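### 4.3 Recording the plate-and-oven task

This section applies to operators gathering examples on the kitchen table layout of the Hollik station. Sections 4.1 and 4.2 must be completed first.

1. Set out the objects listed on the task card. The ketchup goes on the round plate, and the toaster oven stands at the right of the table with its door facing left.
2. Select the overhead view on the monitor and confirm that the oven door and both control knobs can be seen.
3. Enter the operator's initials and the layout number, then start the recording.
4. Guide the arm at an even pace. A short pause is acceptable - a sudden correction is not.

**Caution:** Keep hands and sleeves clear of the table while the arm is powered. 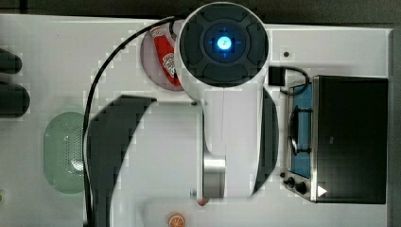

Siwan Gethin asked during the April review whether an example should be thrown away when the arm hides the target from above. It should be kept. The side views are stored with the same example, and the learning system needs cases in which one view is blocked.

5. Stop the recording when the task card has been completed or the attempt has clearly failed.
6. Mark the example as "complete", "failed" or "unsure". Failed attempts are kept in a separate folder and must not be deleted at the station.
7. Return the arm to its rest position and move at least two objects before starting the next example.

**Note:** Small changes of position are sufficient. The oven stays where it is throughout a session.

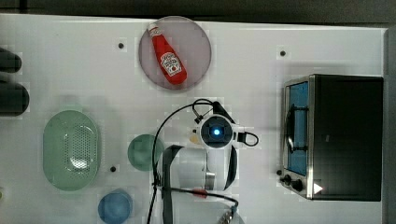 Rūta Grīnberga would prefer the plate to be turned as well as moved, on the grounds that operators tend to put things back at the same angle. Her suggestion has been adopted for all new layouts, and step 7 should be read accordingly.

8. At the end of the session, compare the number of examples on screen with the number in the log. The Polberg set closed at 1,469 examples and the Luik set at 2,395; any difference between screen and log must be reported before the files are transferred.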